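The man who reads your water meter would like a word

He has been reading water meters in Wermont for 23 years and in that time has been bitten by 11 dogs, one goose and a child. He keeps the tally because the council form asks for it. There is no box for the goose, so it went down as a dog.

We meet at his kitchen table, where he makes tea in a pot the size of a bucket and asks that I leave his name out. "Half the town already thinks I know too much about them," he says. "The other half wants me to come and look at their toilet."

By July his round will be gone. The council has signed up for Novura, a system that sends each reading to an office in Wisum without anybody having to lift a lid or step over a sprinkler. He has been offered a job in the office. He has been to see it. "It has a plant," he says.

He isn't bitter, or he hides it well behind the biscuits. He reckons the new meters are more accurate than he is on a hot day, and they don't need a hat. What bothers him is the stuff that falls between the readings. A meter can tell you a house has used three times its normal water. It can't knock on the door.

"I had a lady out on the Gondal road, bill through the roof, and she was sure the neighbour was pinching it. She'd been up at night with a torch. It was her own cistern, running day and night for a whole winter. You could hear it from the letterbox."

Did she apologise to the neighbour?

"She's moved on to him pinching the lemons."

What people throw out, and what they drink

You learn a fair bit about a town by walking past its bins. He says the wealthy end of Wermont complains loudest about the price of tap water and buys the most of it in plastic. When rates went up two years ago he was followed down a driveway by a man who wanted to explain, at length, what was wrong with a bill of 36 dollars a month.

"He had a slab of bottled water under each arm," the meter reader says. "I did the sums for him. He didn't want the sums."

He has never bought a bottle himself, apart from once at an airport, which he still brings up. His own household keeps a jug in the fridge. His daughter's household does not, and her recycling is a sore point at Christmas.
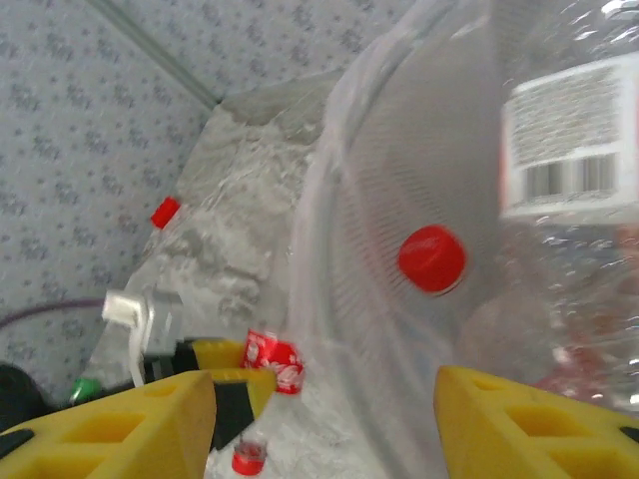
Leaks, and how to find your own

Ask him for advice and he sits up straighter. He has a method, and he has been giving it away over fences for two decades to people who nod and then ring a plumber anyway.

Turn off every tap in the place. Go out and write down what the meter says. Don't use any water for a couple of hours, and if you have teenagers, send them somewhere. Then go back and look again. If the numbers have moved, you have a leak, or you have a teenager who came home.

"Start with the toilet," he says. "Put a bit of food colouring in the cistern and wait. If it turns up in the bowl and you haven't flushed, it's your washer. It's a cheap part. People would sooner believe in a cracked main under the driveway. There's more glory in it."

After the toilet he goes for the garden taps, then the hot water unit, then the kitchen and laundry, where trouble tends to be out of sight. He has a low opinion of renovations. In his experience people will spend months choosing a pattern for the walls and not one minute looking at the pipe behind them.
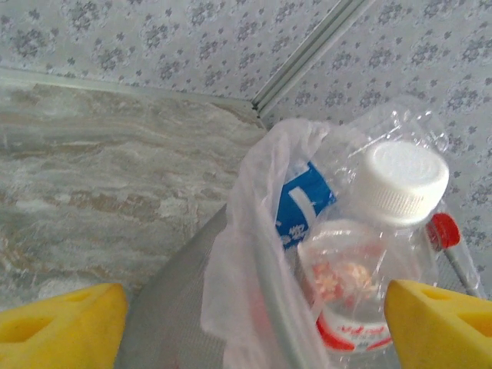

His own kitchen was last done in 1988 and he sees no call to revisit the matter. His wife, passing through, says she can see several. He waits until she is out of the room. "We're getting a quote," he says.

I ask what he'll miss. He thinks about this for longer than I expect, and pours more tea while he does it. The early starts, he says, oddly enough, when the magpies are up and nobody wants to discuss their bill. A widower at the end of the 14 bus line who would leave his side gate open on reading day and a tomato on the meter box in season. The tomatoes weren't much good. He ate them all.

He won't miss the spiders. Every meter lid in the district has something living under it, and he has a stick for the job, the same stick he started with, cut from a tree behind the depot. The council once issued him a proper tool, with a rubber grip. It's in the shed, still in its bag.

And the office? He starts there on a Monday, three days a week, answering the phone to people whose meters have sent in a number they don't care for. He has been given a script. It runs to four pages, and food colouring isn't mentioned anywhere in it.

"I'll be mentioning it," he says.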